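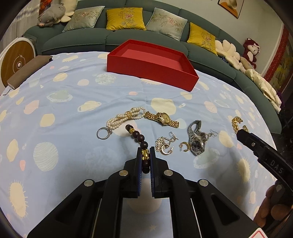
Configure el perfil del participante antes de salir hacia la jornada de juegos. La pulsera Clavholm se lleva en la muñeca izquierda; si ya usa otra de cuentas oscuras con separadores dorados, pásela a la derecha.

1. Abra Wukero y pulse Perfil.
2. Introduzca la estatura en centímetros (172, por ejemplo).
3. Mantenga pulsado el botón lateral 5 segundos.

Nota: cada perfil admite 2 pulseras.

Precaución: retírela antes de entrar en el kayak.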